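Fandton Snack Table: progress to the end of January

The snack table at the Clolville room has now run for 20 sessions. We have served 957 portions of fruit, roughly 330 of them apples. Spending is within the grant.

The new white table is in use and wipes down well. Plates are the white ones with the black rim, and fruit is put out whole.

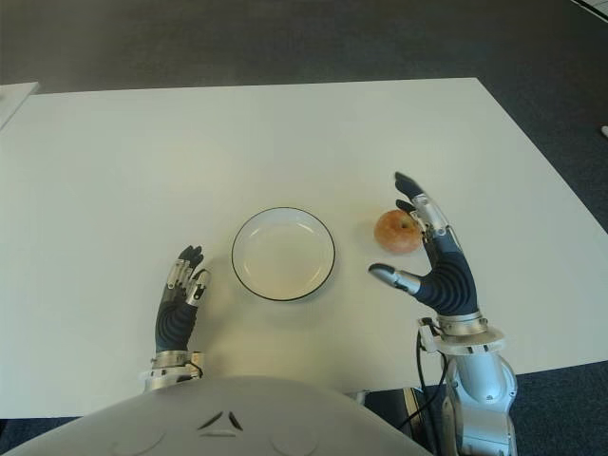
Apples remain the most popular choice. Pears bruised in the crates and we have stopped ordering them. Carrasco now delivers on Wednesday morning. Still outstanding are 2 boxes of plates from Kereck.

Nélida Montecinos will send the receipts separately.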